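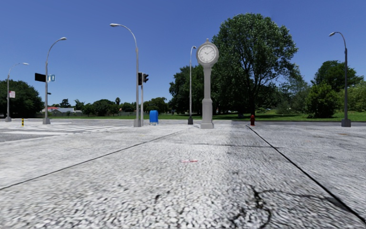 Karamanlidis objected at the October review that a delivery robot which stops for every crack in the pavement has not learned to see cracks, only to be afraid of dark pixels. The remark was directed at the first version of our student team's ground classifier, and the remainder of this section deals with the changes made in response to it.

4.2 Pavement traversal task

Figure 3. Simulated street corner used in the traversal task. Surface cracks are present at lower right; the clock post and hydrant stand beyond the near pavement.

The task was set as the second assignment of the Takum module, in which student teams write the perception and planning code for a simulated pavement vehicle. All teams work in the same simulator and are given the same vehicle model, so that differences in the results can be traced to the code. The vehicle has to travel along the pavement, keep off the road and the grass, and pass street furniture without contact. No map of the corner is supplied. The students may use the camera stream and wheel odometry only.

The corner in Figure 3 was chosen from the practice set because several difficulties occur together. The long seams in the paving are straight, dark and continuous, and at a low camera height they resemble kerb edges. The cracks are also dark, but they branch and have no single direction. The rendered concrete is coarse and becomes blurred close to the camera, which weakens any method that depends on fine texture. Further off, the crosswalk stripes are pale and could be taken for lighter patches of paving by a classifier working on brightness alone.

The first version of the classifier, named Bulov by the team, divided the lower half of each image into square cells and assigned each cell to one of 3 classes: free ground, obstacle or unknown. A cell was marked as an obstacle if its mean brightness fell below a fixed threshold. This was simple to write and fast to run. It also treated seams and cracks as solid objects, and the planner stopped the vehicle in front of both.

The second version, Zotano, kept the grid and replaced the threshold with two tests. The first test checks whether a dark region has height. As the vehicle moves forward, points on a flat surface shift in the image by an amount that can be predicted from the odometry, and points above the surface do not follow the same prediction. The second test fits a line to each dark region that passes as flat. Regions with a good fit are labelled as seams and ignored by the planner. Regions with a poor fit are labelled as surface damage and given a raised cost, so that the vehicle goes round them where there is room and crosses them slowly where there is none.

Training and checking used 1,809 labelled images drawn from the practice set. Labelling was done by the students in pairs, and disagreements were settled by a third member of the team. A further 56 images were held back and were not opened until the code had been frozen. Posts, hydrants and mailboxes were given a single label, as the planner makes no distinction between them.

Two faults remained in the frozen version. Thin poles at a distance were sometimes missed altogether, a pole narrower than one cell having little effect on the cell's values. Small flat markings on the ground were also labelled as damage when their colour differed strongly from the paving. The second fault costs a short detour at most. The first is more serious, and the team has proposed a separate detector for upright edges, following the scheme set out by the Weerakoon team in the same module.

The height test needs motion and gives no answer while the vehicle is standing still. At the start of each run the planner therefore treats every dark region as unknown and moves off at the lowest permitted speed until enough images have been collected. The cell size was left unchanged between the two versions.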